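Minutes of the Tenel home tidying catch-up
Maltgate, Tuesday, March 28, 2023

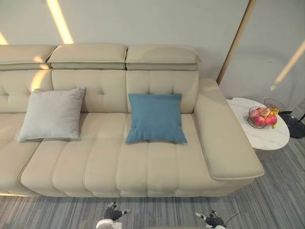
I took the notes again, so apologies for the spelling of anything technical. We started late — the room was double booked — and went straight to the cushion task.

1. Last time's actions
The Gidey labelling guide is finished and everyone has a copy. The carpet question is still open and moves to next time.

2. Cushion placing, with and without Caller
I went through the comparison. Caller is our bit of code that picks the next grasp once the arms have stopped over the seat. We did 30 tries without it and 50 with it, which somebody quite rightly said is lopsided. I'd like to even that up before we write a word of it down properly. My feeling is that the gain is real on soft, rumpled cushions and much smaller on stiff ones, but it's only a feeling until the scoring is redone.

We had a long chat about strips of sunlight across pale upholstery. The depth readings might be suffering there, or it might just be the seams in the padding. Agreed to run both with the blinds down and compare.

3. Scoring
At the moment 2 of us score every try and we don't always agree on what "upright" means. Is a cushion with its top edge bent forward upright? I said yes, I was outvoted, and the guide will now say "partly".

4. Actions
Me: 20 more tries without Caller, same cushions.
Tenel side: blinds-down runs, plus a fresh look at the depth logs.
Maltgate side: rewrite the scoring page and send it round.

5. Any other business
The August demo is still on. No decision yet on which room.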